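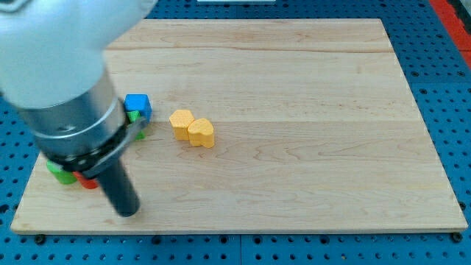 Étape 1 : préparer la planche avant de toucher au bras

Le bras apprend ce qu'on lui montre, y compris nos mauvaises habitudes de rangement. Commencez donc par la planche. Elle doit être calée contre les deux têtes de boulon du bord avant et ne plus bouger jusqu'à la fin de la séance. Si elle glisse d'un centimètre entre deux démonstrations, vous n'aurez aucun message d'erreur, seulement un robot qui, le lendemain, pousse l'air avec beaucoup d'assurance.

Posez ensuite les blocs. Pour une première tâche de poussée, prenez des formes et des couleurs faciles à nommer : un cube bleu, un hexagone jaune, un cœur jaune, un rouge, un ou deux verts. Gardez une bonne moitié de la planche libre. Les débutants la remplissent toujours, puis s'étonnent de n'avoir nulle part où pousser.

Étape 2 : choisir entre la main et la manette

Deux méthodes cohabitent dans l'atelier.

Le guidage à la main : on passe le bras en mode compliant, on le saisit au-dessus de la pince et on l'emmène où l'on veut. C'est intuitif et très bien pour les gestes lents. En revanche, votre manche finit dans le champ de la caméra une fois sur trois, et le modèle peut en conclure que la manche fait partie de la recette.

La commande à distance : on s'assied devant la console Flundby et on pilote la pointe à la manette. Comptez une demi-heure de maladresse avant d'obtenir quelque chose de présentable. Pour la poussée de blocs, c'est tout de même la méthode que nous conseillons, et la suite de cette page suppose que vous l'avez choisie.

Étape 3 : régler la hauteur du doigt

Un seul doigt suffit pour pousser. Descendez-le jusqu'à 5 mm au-dessus du bois, puis verrouillez l'axe vertical dans Cele (menu Session, Contraintes, Plan de travail). Trop haut, la pointe fait basculer les blocs. Trop bas, elle gratte la planche, et ce bruit-là fait lever la tête à tout l'étage.

Faites un tour à vide le long des quatre bords avant d'enregistrer. Si la hauteur varie d'un coin à l'autre, c'est la table qu'il faut reprendre, pas le réglage logiciel -- j'y ai perdu une matinée en juin dernier.

Étape 4 : enregistrer une démonstration

1. Écrivez la consigne d'abord, en une phrase : « pousse le cœur jaune vers le bord droit ». Une consigne rédigée après coup a tendance à décrire ce que vous avez réussi à faire.
2. Amenez la pointe derrière le bloc, du côté opposé à la destination.
3. Lancez l'enregistrement, attendez une seconde, puis poussez d'un mouvement continu.
4. Si le bloc pivote, reculez, contournez, reprenez. Ne coupez pas : les corrections sont ce qu'il y a de plus utile dans tout le fichier.
5. Éloignez la pointe du bloc et arrêtez.

Les blocs qui se touchent posent un cas à part. Pour n'en déplacer qu'un, glissez d'abord la pointe de côté afin de les séparer, et faites-le pendant l'enregistrement. Sinon, le robot attendra toute sa vie qu'une main charitable s'en charge.

Étape 5 : trier

Pour une consigne simple, nous visons 57 démonstrations gardées. Le chiffre vient d'un essai sur le banc Rutdale et n'a rien de sacré, mais en dessous les poussées en diagonale restent hésitantes. Une session peut contenir jusqu'à 192 prises ; au-delà, Cele ouvre un second fichier sans prévenir.

Jetez les prises où vous avez changé d'avis en route, et celles où le bloc est tombé de la planche. Gardez les lentes et les laides, pourvu qu'elles arrivent au bon endroit. Exportez ensuite vers Wukgate avec le profil « poussée plane » et notez la position de la planche dans le champ Remarques.

Avant de partir, remettez le bras en position de repos et déverrouillez l'axe vertical. La personne suivante ne pensera pas à vérifier.

Page mise à jour le 29 mai 2020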